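Brush Care and Storage FAQ

Otach Calligraphy Supply, Vulinbridge

General questions about hanging racks, felt mats and writing brushes. For order status, see the Orders page. For paper, see the Paper FAQ.

Why hang a brush at all?

Water and ink collect at the root of the hair, where it enters the handle. If a washed brush stands tip up in a jar, that moisture drains into the glue and the handle wood. Over months the glue softens and the hair sheds in clumps. A brush hung tip down drains away from the joint and keeps its point with no further attention.

Can I hang brushes of different lengths on one rack?

Yes. The only requirement is that the longest one clears the table. Measure from the hook to the table, then measure the brush from its loop to the end of the hair when wet. Leave at least a finger's width between the two. A tip that touches the surface will dry bent, and a goat hair tip that has dried bent several times may not recover. 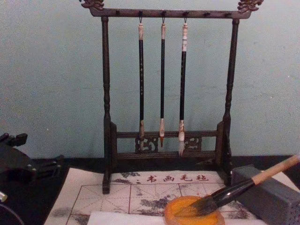

Spacing matters less than length, but wet heads should not touch each other. Skip a hook between large brushes. On a full rack, put the large brushes at the ends and the small ones in the middle. Load both sides evenly if the rack has narrow feet.

How do I wash a brush before hanging it?

Use cool or lukewarm water. Hot water weakens the glue. Hold the brush under a slow tap and press the hair from root to tip with your fingers until the water runs nearly clear. Do not scrub the hair against the sink. Squeeze out the water, shape the point, and hang. Bottled inks with synthetic binder need a longer rinse than ground ink.

The hair is still colored after washing. Is it dirty?

Usually not. White goat hair takes a permanent gray stain from black ink, and red ink leaves a pink or orange cast. If the hair feels soft and separates freely when dry, the brush is clean. If it feels stiff near the root, soak the hair only for ten minutes and rinse again. We recommend keeping a separate brush for red.

The cord on my brush has broken. Can it be replaced?

On most brushes, yes. The loop passes through the end cap. Some caps pull off with a gentle twist and some are glued. Do not force a glued cap. The Gallagher loop kit contains 80 cord loops in two thicknesses. Metal loops are sold singly.

Where should the rack stand?

Against a wall, out of direct sun, and away from radiators. Fast drying splits handles and loosens caps. A rack may stand on the back edge of a felt mat provided both feet sit level. If it rocks, move it onto the bare table.

How do I clean a carved rack?

Dust the openwork with a dry, soft brush, then wipe the posts and bars with a barely damp cloth. Do not spray polish into the carving; it collects in the corners and holds dust. Check the bar for ink drips at the same time. The Trelby rack comes apart at the crossbar for cleaning, and a light tap with the palm reseats it.
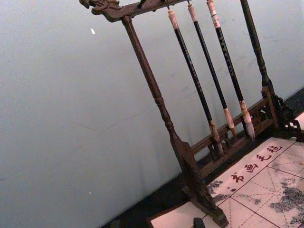 Can a felt mat be washed?

Plain felt can be rinsed by hand in cold water and dried flat. Printed mats can be rinsed too, but the grid may fade. Do not wring, machine wash or iron them. Old ink stains will not come out and do not affect writing, provided the area is dry.

Which grid size should I order?

Match the grid to the paper. The lines are meant to be seen through a thin sheet, so they are of little use under heavy paper. For writing smaller than the printed squares, use a ruled sheet on top of the mat.

How long does a mat last?

Our classroom customers replace a mat after roughly 300 sheets of practice. Home users can go much longer. Replace it when the surface is hard or uneven under the brush.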